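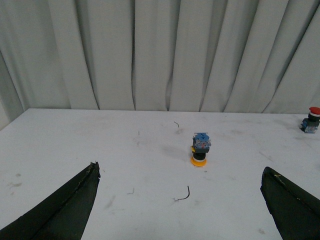
Monter un bouton-poussoir de 22 mm sur un coffret

Un bouton-poussoir industriel se compose presque toujours de deux parties : la tête, avec son capuchon et son collier, et le bloc de contact, qui porte les bornes à vis. On les achète ensemble ou séparément. Pour travailler à l'établi, le plus simple est de poser le bouton tête en bas, capuchon contre la table. Il tient debout tout seul et les bornes sont accessibles.

Il vous faut :
- un bouton-poussoir complet (tête, écrou, bloc de contact)
- un coffret en plastique, paroi de 1 à 4 mm
- une scie cloche ou un foret étagé de 22 mm
- un tournevis plat de 3 mm
- deux fils souples de 0,75 mm² et leurs embouts
- un multimètre

Comptez 15 minutes, perçage compris. Tout se fait hors tension. Si le coffret est déjà raccordé à une installation, coupez au tableau et vérifiez l'absence de tension avant d'ouvrir.

1. Repérer les contacts

Les bornes marquées 3 et 4 correspondent à un contact normalement ouvert (NO), les bornes 1 et 2 à un contact normalement fermé (NC). Pour une commande de marche, on prend le NO. Pour un arrêt, le NC. Les couleurs des blocs varient selon les fabricants, fiez-vous au marquage.

2. Tester avant de monter

Multimètre en position continuité, une pointe sur chaque borne. Avec un NO, l'appareil sonne quand on appuie et se tait quand on relâche. Avec un NC, l'inverse. Sur une série de 85 boutons préparés en octobre pour l'atelier Drotau, nous en avons écarté deux à cette étape.

3. Percer

Tracez l'axe, pointez, percez à 22 mm. Ébavurez des deux côtés. Si vous alignez plusieurs boutons, laissez au moins 40 mm entre les axes, sinon les écrous se gênent.

4. Fixer la tête

Séparez le bloc de la tête (levier ou vis, selon le modèle). Passez la tête par l'avant avec son joint, vissez l'écrou par l'arrière. Serrez à la main, puis un quart de tour à la clé. Remettez le bloc en place jusqu'au déclic.

5. Câbler

Dénudez les fils sur 8 mm et sertissez les embouts. Desserrez les vis, enfoncez chaque embout à fond, resserrez. Tirez légèrement sur le fil : il ne doit pas bouger.

6. Vérifier

Refaites le test de continuité, cette fois à l'autre bout des fils. Si rien ne sonne, le bloc est souvent mal enclenché sur la tête. Reprenez à l'étape 4.

Fiche rédigée par Ulises Iturra, relue par Hannelore Holzer. Prochaine fiche : ajouter un deuxième bloc de contact sur la même tête.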